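Open Day Recordings, Hämmerli Hall

README, last changed 18th December

What is in here
Recordings from the open day we ran for visitors with the two-armed robot. There are 203 clips. Of these, 158 come from the morning groups and the rest from the afternoon. Most run about 20 seconds. Each clip has a head view and a view from each wrist, stored side by side under the same clip number.

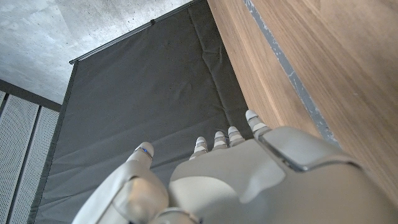
Clip numbers follow the order of recording. Numbers 167 and up were saved after a restart, so their clocks begin again at zero. Use the clip number for sorting and ignore the clock.

Tasks
Visitors picked a task from a printed card, and the operator ran it. The cards name small everyday items, such as a banana, a toy airplane and a "NEW DRIVER" sticker. Task names are in tasks.txt, spelled as on the cards. 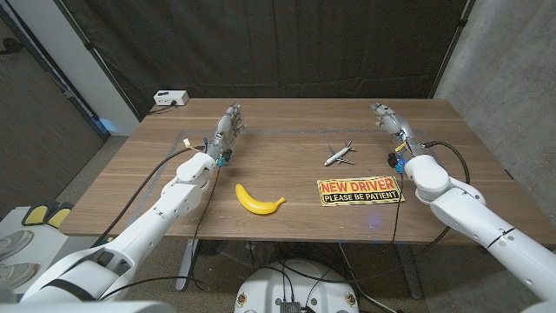 Can I use the clips to compare operators?
Only in a limited way. Operator names were not saved, and the two operators traded places whenever one wanted a break.

Folders
soltano: morning groups
dindis: afternoon groups
notes: remarks written down during the day

The folder names are the names of the two visiting groups and have no other meaning. An older set from June used different camera mounts and should not be mixed with this one.

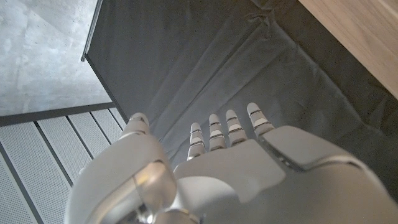 Takeshi Wada wrote back that the left wrist view was more useful to him than the head view, and asked for the hand joint readings at full rate. Those are on the Grasico drive and will be added to both folders.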